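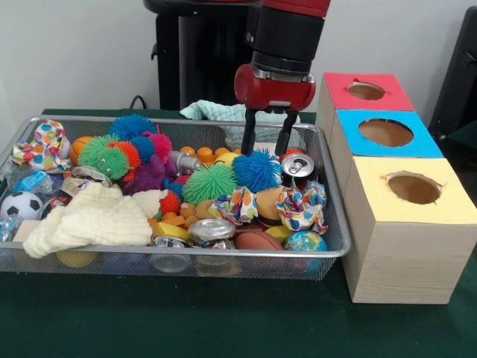

April, evening

Today I was thinking again about the basket of toys. It is too full, I must admit it. Every time I say I will sort it, and then I only push the things deeper and put it back on the green table.

My plan is simple. I have the three wooden boxes with the round holes, the red one, the blue one and the yellow one. I would like the soft spiky balls to go in the blue box, small balls in the red, and everything which is not a toy in the yellow. Karthik says that the colours should match, so blue things in blue and so on. But then where do I put the purple octopus? He had no answer for this.

The paper of the yellow box is already torn around the hole. I should glue it before I begin, but the glue from Dramell has become hard in the tube and I forgot to buy another.
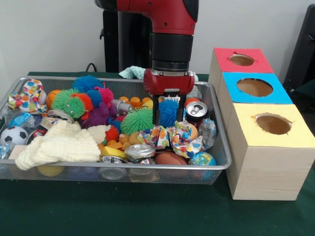
The spiky ones are my favourites, especially the green one with the face. My nephew Aravind calls it the caterpillar and he wants it beside his plate when he visits us. The little football I will keep also. The plastic bottle should go to recycling, and I don't understand why we save the paper with dots, it is so crumpled that one cannot wrap even a small present in it.

I wrote to Aravind's mother to ask which toys he still likes. She answered at 11 at night, only one word: "All." So I am not sure how much will leave this house.

Tomorrow: glue, and wash the green cloth.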